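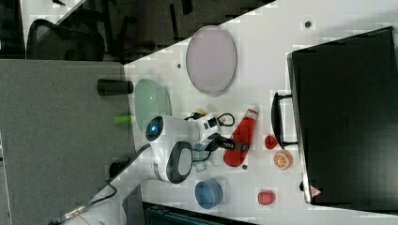
Rehearsing in the car was useless, one reader wrote back in July, and rehearsing in front of the bathroom mirror was worse, so where in an ordinary house are you supposed to practice a speech out loud without losing your place or your nerve?

My answer is the kitchen, and it has been the kitchen for as long as I've been giving talks at the club in Sarisley. You're on your feet, there's a clock on the wall, there's water close by, and people wander through at the wrong moment just as they will on the night. I've collected my own habits below, along with a good many that other readers have sent me, and you're welcome to take the ones that suit your house and leave the rest.

## Getting the room ready

- Turn off the dishwasher and the range hood. You'll push your voice to get over them without noticing, and then you'll wonder why your throat hurts by supper.
- The refrigerator can stay on, of course. I've learned to treat its hum like a restless back row!
- Lay a folded dish towel under your phone when you record yourself. A bare countertop carries every tap of your fingers, and you'll hear nothing else when you play it back.
- Stand on a rug or a bath mat. If you finish the speech somewhere else in the room, you've been pacing.
- Wear the shoes you'll be wearing. I skipped this for years and then gave a perfectly nice after-dinner talk at the Clarkon Hotel while thinking about my heels the whole way through.

## Note cards that survive the kitchen

Plain index cards soak up everything. A reader suggested recipe card sleeves and I've never gone back - they wipe clean, they don't stick together, and they make a lot less noise near a microphone than paper does. Punch a hole in the top left corner and thread the lot on a shower curtain ring. Then if you drop them (and you will, some evening, right next to the dog's bowl) they stay in order.

Write large, in pencil first, and only go over it in marker once you've said the thing aloud a few times. The words you write and the words that come out of your mouth are cousins at best. I put the opening line and the closing line down in full, and for everything in between just a word or two to set me off again.

## Timing it

I speak at 115 words a minute when I'm calm, so 400 words should see me through three and a half minutes. When I'm nervous all that goes out the window. Time yourself once sitting down and once standing, and use the standing time.

An oven timer is better than a phone for this, I think. It's loud and a bit rude, and you can't pick it up and start reading messages. Set it for eight minutes if that's your slot, put it where you can't see it, and find out which sentence you're on when it goes off. Mine is an old Malinowski with a dial, and it startles me every single time. 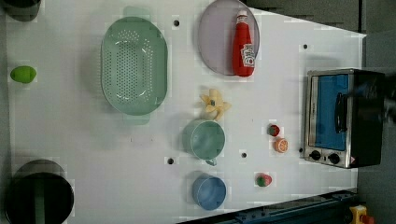
*Ketchup on the lavender-gray plate, toy bananas and a couple of cups just below.*

## Looking up

People ask me more about eye contact than anything else. What works at home is to stick paper notes around the kitchen at head height: one on the pantry door, one by the window, one on the wall over the toaster. Give each of them a whole sentence before you move along. It feels very silly the first evening and quite natural by the third, and once you're in the hall you'll find yourself settling on faces in just the same easy way.

## Looking after your voice

Room-temperature water, and plenty of it through the afternoon. I avoid milk before a talk, though I know speakers who drink a big glass of it and are perfectly fine. Hum while you do the dishes, low and lazy, with your jaw loose. And if you've had your run-through and your voice is tired, stop there and have your supper.

## The night before

I do one full run, out loud, no stopping for mistakes, and then the cards go into the bag with a pencil and some cough drops. My bag is a Brendis with an outside pocket and the cards always go in that pocket, so I'm not digging for them while somebody is introducing me. For a Friday meeting I do this on the evening before and leave myself 20 minutes at breakfast to say the opening line to the kettle a few times.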